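Itumley Home Forum > Bathrooms > Squeezing, rolling and the last of the toothpaste

Thread started July 4, 2024

samran_c
My wife and I have been married long enough to have stopped arguing about money. What's left is the toothpaste. I roll from the bottom, like my father did, with a crease you could cut cheese on. She grabs it in the middle as if it owed her something. I bought one of those plastic keys that winds the tube up and she used it for two days, then put it in the drawer with the avocado tool. Is there any product that ends this, or do I just buy two tubes?

pongsiri_r
Two tubes. We've had two tubes for years. Mine is mint and his is some cinnamon thing that smells like a candle store. There's no further discussion in our house, at least on this subject.

grumpygrout
Pump bottles. You all act like they were never invented.

samran_c
We tried a pump. It gives you either a dot or a croissant. And when it stops pumping there's a good week of toothpaste still in there, sulking, and you can't get at it without a hacksaw.

Anong S.
Can I speak up for the middle squeezers? I squeeze the middle for the first half of the tube, where it makes no difference at all, and then I lay it on the counter and push everything forward with the handle of my toothbrush. Ten seconds. Same amount of toothpaste as your father got, Samran, with less ceremony. I don't own a stand or a cup either. The tube lies down next to the sink and seems content.

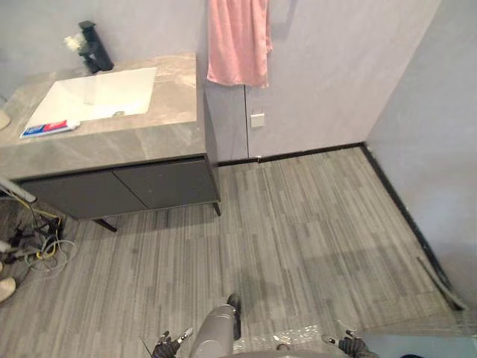

The tube at rest.

grumpygrout
Lying flat is how you get the crusty cap. Stand it on its head in a cup and gravity does the work for free.

Anong S.
The crusty cap comes from not wiping the cap. Gravity has nothing to say about it.

pongsiri_r
Nice faucet, by the way. We looked at black ones and I chickened out over water spots. Do you regret it?

Anong S.
Some mornings. Our water is hard and it shows everything. I keep an old washcloth under the sink and give it a rub when I remember, so mostly when my mother-in-law is on her way over.

ChalermS
I once cut open every empty tube in the house for the whole of June and weighed what came out on my kitchen scale. There were 4 tubes. The worst one had a good few days of brushing left in it and that was from a roller (me). The best was my teenage son's, and he squeezes like he's strangling a snake. I have never told him.

samran_c
You have never told him but you've told us.

ChalermS
He doesn't read forums. He says they're for people who own ladders.

Limsakul R
I'm on the other side of this. My time is worth more than the last smear in a tube. When it gets hard to squeeze I throw it out and open a new one. You are all fighting over pennies.

ChalermS
I do own a ladder, so maybe that's where we differ. But throwing out a third of a tube is a different matter from a smear. Define "hard to squeeze."

Limsakul R
When I have to use both hands.

ChalermS
Dear lord.

grumpygrout
Scissors. Cut it across the middle, scrape with the brush, slide one half over the other as a lid. My grandmother did hand cream that way and left the family a paid-off house. Draw your own conclusions.

pongsiri_r
Sharing a tube with the end hacked off is where I'd call a lawyer.

samran_c
Update. I read Anong's toothbrush handle method out loud at dinner and my wife said, "That's what I do." She has apparently been doing it all along, after I go to bed, and I'd been giving the credit to my rolling. I've ordered a second tube anyway. She can have the key back if she wants it.

Anong S.
Tell her hi from the middle squeezers.

grumpygrout
Still say pump.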